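Last updated: January

Shared kitchens deserve a place in housing policy

Wumbridge has 142 households on its waiting list, and the council continues to assess each proposal by the number of private rooms it provides. This measure is too narrow. At Enton, 27 tenants share two kitchens, and the arrangement has held because cleaning and repairs are written into the tenancy. Councils should require the same terms wherever cooking space is held in common.
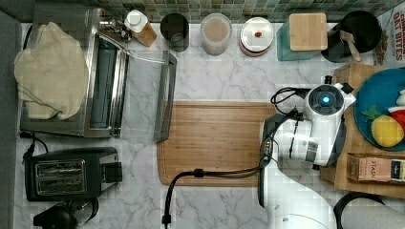
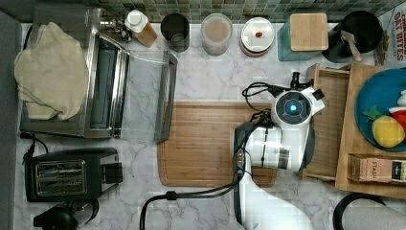

Worktop and toaster oven.

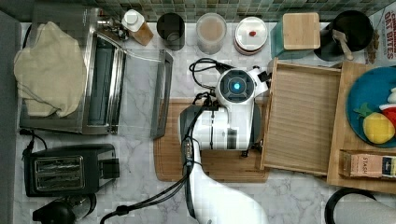 A reader in Bråten replies that written terms are of little use unless the landlord is bound by them as well, and asks who would inspect.

Contact the Divimora housing desk | Back to top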